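Buying in a gated community — HOA wants an interview before closing?

Forum: Home Buying and Selling > Condos and HOAs

tamarack_lane
We're under contract on a three bedroom in Brumine, the gated section behind the golf course. Inspection went fine, appraisal came in at price. Now our agent tells us the association requires an application, a background check and an in-person interview before they'll issue the approval letter, and the title company won't close without the letter. The application fee is $516 for the two of us and it's nonrefundable.

Closing is set for the end of April and the management company says approvals take up to 32 days. Our rate lock runs out before that. Has anyone been through this? Can they really turn us down after we've paid for the inspection and appraisal?

rgk_closings
Yes, they can, if the recorded declaration gives them approval rights. Read the declaration itself and skip the summary your agent has. Look for "transfer," "approval" and "right of first refusal." Your contract should have a line or an HOA rider saying what happens if approval isn't given. In most of the ones I see, the buyer gets the deposit back if they applied on time and acted in good faith.

When did you turn in the application? A lot of contracts give you only a few days from the effective date.

tamarack_lane
We turned it in two days ago. Our agent didn't mention it until then. The contract says five days from effective date, so we're past it.

Hollis B
Then your agent dropped the ball and you need that fixed in writing. Get an amendment signed by the seller that accepts the late application and extends closing. Don't take a phone call as an answer.

mudroom_marty
I'd walk. Any place that wants to interview me before I can spend my own money is going to be a pain for as long as I live there. Today it's an interview, next year it's the color of your mailbox.

Hollis B
The interview at ours took ten minutes. They handed us the rules, asked how many cars we had and whether we planned to rent it out. The gate, pool and landscaping are all kept up and our dues have gone up once since we moved in. Plenty of people want that.

mudroom_marty
Good for you. I sold in Cherkaoui after a special assessment of $900 a door for a gate motor. Nobody interviewed the board.

pavers_and_palms
Gates cost money. What you want to know is whether they had reserves for it. OP, ask for the current budget, the last reserve study and a year of meeting minutes. The minutes will tell you more than the interview will.

I keep all of my closing and HOA paper together and it has saved me twice, once over a fence approval the new management company said never existed. 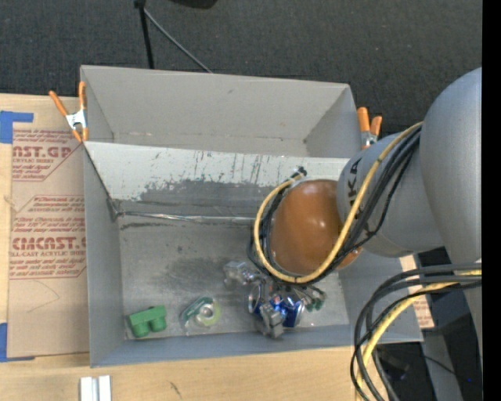
What to ask the management company

I wrote this up for my sister when she bought in Nunum and it's held up pretty well:

1. Is the seller current on dues, and are there any open violations on the house?
2. Are any special assessments approved or being discussed?
3. Is there a capital contribution due from the buyer at closing, separate from the application fee?
4. What are the rental limits, and is there a waiting period before a new owner can lease?
5. Is there a rush option on the application, and what does it cost?
6. Does the approval letter expire?

Number 3 catches people. It may not be on your first estimate from the lender.

tamarack_lane
Thanks, I sent that whole list over this afternoon. There is a rush option. They didn't say how much.

Justinas Vītola
I own in Brumine, the street with the townhomes. Management changed to Plulitz last year and they're slower than the old company. The 32 days is what they tell everybody. Ours came back well before that, but we had every page filled in. They send it back if the vehicle page is blank, even if you already gave them your plates on the gate form.

On assessments, repaving has come up at meetings. No vote that I know of. Ask for the minutes like the other poster said.

rgk_closings
I'll disagree slightly with the earlier post about extending right away. Call your lender first and find out what a lock extension costs per day. Then ask the seller for the new date and ask who pays. If you sign the extension first you've got nothing left to ask for.

Hollis B
I wouldn't wait on the lender with the application already late. Right now the seller could call it a default.

rgk_closings
Both calls can be made the same morning. But point taken, the late application is the bigger problem.

tamarack_lane
Update: seller signed the amendment. Late application accepted, closing moved two weeks. Lender is charging us for the lock extension and our agent's broker agreed to credit us for it at closing. I have that in an email. The interview is by video at 6 pm, they gave us a choice. Still waiting to hear from Plulitz on the repaving.

mudroom_marty
Get the broker credit onto the settlement statement too. An email isn't a line item.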